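Plesero Spices: Your Questions About Keeping Spices at Home

Welcome in! I'm Genji Sakai, and I run the counter at Plesero, our little spice shop on Hanrahan Street. People ask me about storage far more than they ask me about cooking, which surprised me when I started, and over the years I've given the same answers so often (and forgotten bits of them so often) that it seemed kinder to everybody to write them down. If yours isn't answered, stop by or use the contact form, and I'll get back to you, although December is slow going on that front.

How long do ground spices last?

Longer than they taste good, I'm afraid. A ground spice kept dry doesn't really go bad the way milk does, so you won't hurt yourself with an old jar of cumin, but the aroma slips away a little at a time until you're basically seasoning your soup with brown dust. I like to finish ground spices within a year of opening them, sooner for the delicate ones. Paprika, ground coriander and anything with dried citrus peel in it are the first to fade in my kitchen. Ground cloves and cinnamon hang on stubbornly, and I've had a jar of cloves that I was a bit embarrassed by and that still smelled like a holiday when I opened it.

And whole spices?

Two or three years is perfectly reasonable if they're sealed up well, and whole nutmeg seems to go on practically forever. If you cook with something only a few times a year, buy it whole and grind it as you need it. A small mortar will do. So will an old coffee grinder, as long as you're willing to let it retire from coffee, and I do mean retire, because I once tried to have it both ways and drank cardamom-and-cumin coffee for most of a week.

How do I know if a spice is past it?

Rub a pinch between your palms and smell it right away. If you have to go looking for the smell, it's tired. Color is a good clue too, mostly with the reds and greens: chili powder goes toward brick and then toward brown, and dried herbs turn the color of hay. Please don't sniff the jar and call it a day, since a jar holds on to a memory of what was in it and will flatter the contents terribly.

Can I still use a tired one?

Of course you can, and I do. Use more of it, warm it gently in a little oil first, and put it in something long-simmered where it has company. Just don't make it the star.
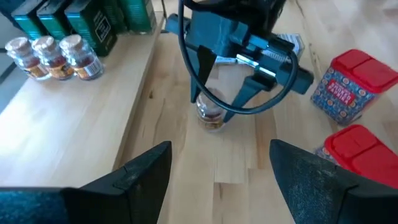
Where should I fill and refill my jars?

Refilling is the part of spice keeping where most of the mess happens, and a little setup saves you from turmeric in the grout. Pick a spot with good light, away from the stove and the sink, and clear it completely before you open anything. I'm fond of a bare stretch of wooden tabletop like this one, with plenty of open space to line up your jars, but wood does hold on to color, so put down a sheet of parchment for the yellows and reds. When you're done you can fold the parchment into a chute and pour the strays right back in. Do the mild spices first and the strong ones last, and leave curry blends for the very end, by which time you'll be ready for lunch anyhow.

Do I need to wash a jar before I refill it?

If you're putting the same spice back in, tip out what's left, wipe the inside with a dry cloth and start fresh. I know it's tempting to pour the new on top of the old! Everybody does it, my mother included, and the trouble is that the bottom inch never gets used and turns into a sort of archaeological layer. If you're changing spices, wash the jar in hot soapy water, rinse it, and let it dry overnight with the lid off. Overnight really does mean overnight. One damp spot under the rim is enough to turn garlic powder into a paperweight.

Glass, tin or plastic?

I get asked this one nearly every morning, usually before ten, and my answer is that all three can work and that the lid matters more than the walls. Glass doesn't take on smells and you can see how much you have left, but it lets light in, so it belongs in a cupboard or a drawer. Tin keeps out the light beautifully and is hard to break, though you'll need a decent label and you have to remember to peek inside now and then. Plastic is light and cheap and fine for a few months, but it picks up smells and never quite gives them back. If a container came with a lid that closes snugly, keep using it. You don't owe anybody a matching set.

My spices clump. What am I doing wrong?

Probably shaking the jar over a steaming pot, like all of us. The steam goes straight up into the jar and the spice drinks it. Spoon what you need into your palm or a little dish and add it from there. For a jar that has already clumped, break it up with a dry fork and see how it smells. If it smells fine and there's nothing fuzzy about it, go ahead and use it up soon. If there's any doubt, out it goes.

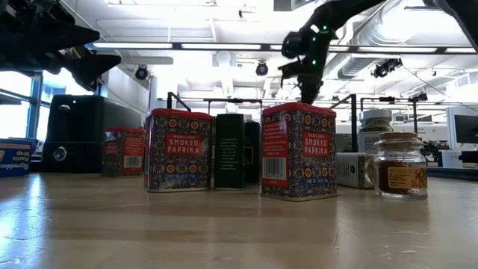 Smoked paprika in three tins with red lids.

Is smoked paprika stored any differently from the sweet kind?

Not differently, only a bit more carefully. The smoke is the whole reason you bought it, and smoke wanders. Keep the lid pressed down tight, and don't store it right beside something gentle like vanilla or a nice tea. I once lost a bag of jasmine tea that way, and my sister, who drank it without complaint, asked whether I had been camping. If you keep more than one container of it, open the second only when the first is finished, and write the month you opened it on a bit of tape on the bottom. Smoked paprika is one of the few spices I'd put in the refrigerator if your kitchen runs hot, as long as you let it come back to room temperature before you take the lid off.

What temperature is best?

A cupboard that stays at 70 degrees or under is lovely, and steady matters as much as cool. The cabinet over the stove is the spot nearly everybody uses, and it's the worst one in the house. The top of the refrigerator is the runner-up. A drawer on the other side of the kitchen is my favorite, partly for the cool and partly because I can read the tops of the jars without taking them all out.

Should I freeze spices?

I don't bother with ground ones. Going in and out of the freezer invites moisture, and you end up with the clumping problem again. Chili pods, curry leaves and poppy seeds do well in there, and sesame seeds too, because their oils turn so quickly. Bag them flat, press out the air, and take only what you need before putting the rest straight back.

How much should I buy at once?

Less than you want to! I say this as a person who sells the stuff. For most households 40 grams of a ground spice is plenty for a season. We do sell 500 gram bags, and they're a fine value if you make your own sausage or you're feeding a big crowd, but please split the bag with a neighbor if you're only dusting eggs on the weekend.

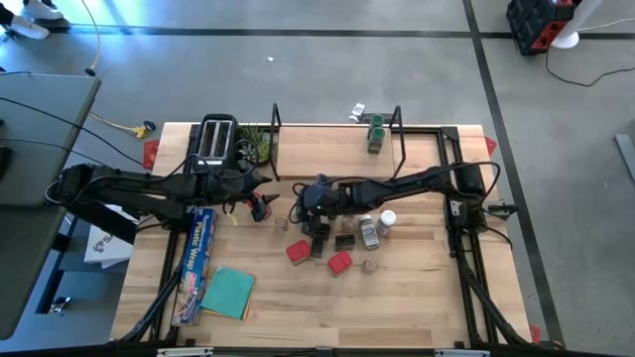

Reading time for this next section: 3 minutes

How do I organize it all?

However your own head works, truly. I've seen alphabetical drawers that made me want to applaud, and I could never live with one, because I don't think "c" when I reach for cinnamon, I think "oatmeal." So mine are grouped by what I'm cooking: a baking group, a soup-and-beans group, a group for the grill, and a shelf of oddballs that I bought on vacation and feel guilty about. Once a year I bring every last thing out to the big table, open it all, smell it all, and put back only what I'd be glad to cook with. It takes an afternoon. Make tea first (somewhere away from the smoked paprika).

What should go on the label?

The name, the month you opened it, and whether it's hot. That last one is for the benefit of guests and of your future self. We print labels at the shop for anyone who brings in their own jars, and the roll we use is the Stosetti kind with the paper face, since a pencil takes to it nicely and it soaks off in warm water. A roll has 100 labels on it, so one will see most families through a good long while.

Can I bring my own containers to Plesero?

Please do! Bring them clean, bone dry and with their lids, and we'll weigh them empty before we fill them so you pay only for the spice. The Grurnton branch does refills too, though they have a smaller selection and no grinder, so call ahead if you want something ground fresh. What we can't do is fill a jar that has another spice still in it, even when you tell us it's the same one. I'm sorry about that. We've all learned our lesson with cinnamon and cayenne.

Do you take back old spices?

Not for credit, no. But the stale ones can go in your compost in small amounts, and old cinnamon sticks and cloves simmered in a pot of water will make the house smell nice on a rainy day. A customer told me she sprinkles her worn-out chili flakes around her tulips to discourage the squirrels, and I can't promise you anything there, the squirrels on my block seem to like it.

Do you ship?

Yes, everything except the fresh curry leaves. Orders in by noon usually go out the same afternoon.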